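Durnis Refurb Towers – bare chassis, board fitted
Stock code JAD-253
Sold by Jadley Parts, listing updated March 2024

Full tower, PSU in, board in, no processor. Bring your own CPU and memory or add ours at checkout. 11 left.
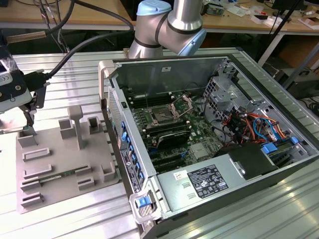
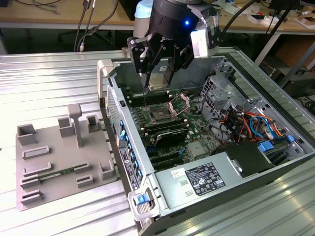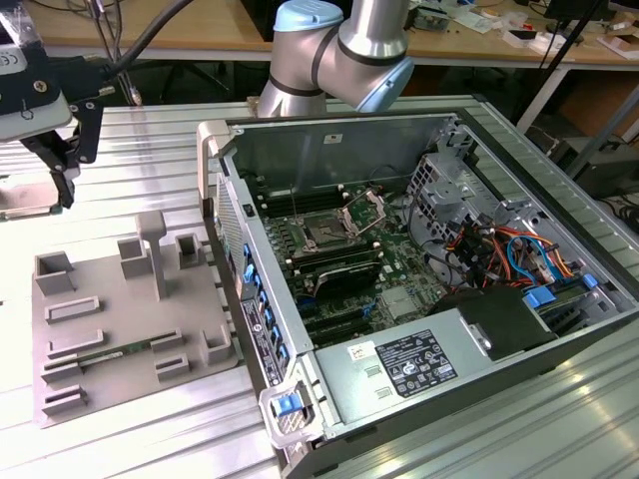

Good roomy case for a first rebuild, or for anyone sick of skinned knuckles. Side panel comes off, lay it flat, everything faces you. Socket is empty with the bracket open, memory slots right beside it, so do those two jobs first before the cabling gets in the way. Metal drive cage is perforated, the coloured wires run underneath it. Carry handle at the top corner – handy, but use two hands, its heavy.

In the box
Case with side panel
Green motherboard, fitted
Power supply, fitted
Internal cables

Not in the box: CPU, memory, drives, monitor, keyboard. No operating system either.

Condition: used, cleaned, colour of the metal may vary a bit. Small stickers inside are left on, please dont peel the one on the power supply, warranty needs it.

Warranty 12 months parts, 30 days change of mind. Return freight is yours unless its faulty.

Pick up from the Quintana counter or we post. Bulk orders for schools – email Yolanda Boateng. Compatability questions go to Kalliopi Deligiannis, include your CPU model.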